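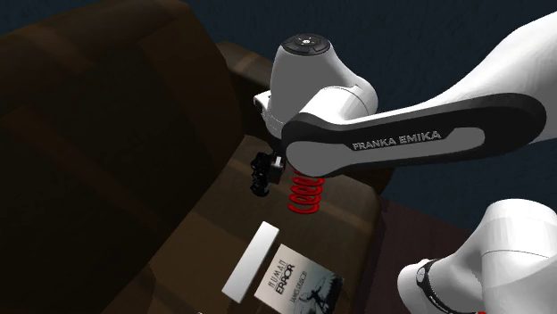 A big brown sofa, with a few things laid out on the seat.

Müzeyyen Gezer has been letter writing for most of her life, and when I ask how many pen pals she has right now she laughs and pulls out a notebook to check. "Ten," she says. "No, wait - Arif wrote back. So he stays on the list!"

Arif is Arif Nasution, her longest-running correspondent, who joined our talk by phone from Siregar. The two have been trading letters since they were paired up through the Olero exchange as teenagers. They have met in person 4 times.

What do two people find to say for that long? Plenty, it seems. "She once sent me seven pages about a bus ride," Nasution told me. "I read it twice. Then I read it to my mother, and she wanted to know what happened to the driver."

Gezer writes at night, by hand, and never makes a draft. Crossed-out words go in the mail with the rest. "I love seeing where somebody changed their mind," she said. "You can't get that in a text message."
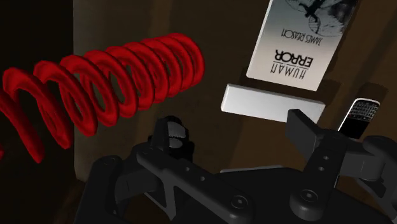

Red spring, pale book and a phone with a keyboard.

Both of them have tried going digital. In May they gave themselves a month of email only, and Gezer lasted until the second week. "I kept answering too fast," she said. "With a letter I have time to walk around with it - I'm buying onions and I'm still thinking about his question."

Nasution held out longer, but he missed the stamps. He has 100 of hers in an album, mostly birds, and he's still mad about a heron that got torn in the sorting office. 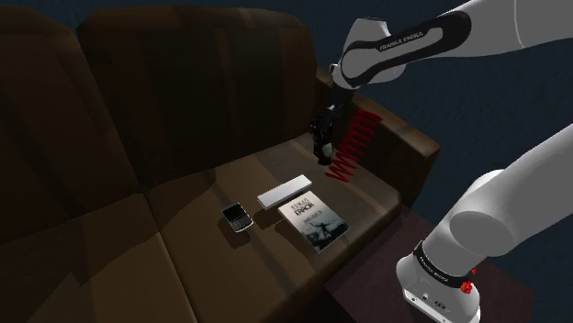
The sofa against its dark blue wall.

Gezer is now helping beginners get started at the Skenier library, where the next letter evening is on 7th June. Paper is provided, and so is tea. Her advice to a first-timer is wonderfully plain: say what you had for lunch, then ask one thing you really want to know.

"And put your address on it," Nasution added. "She forgot, the first time. I had to write to Olero to find her."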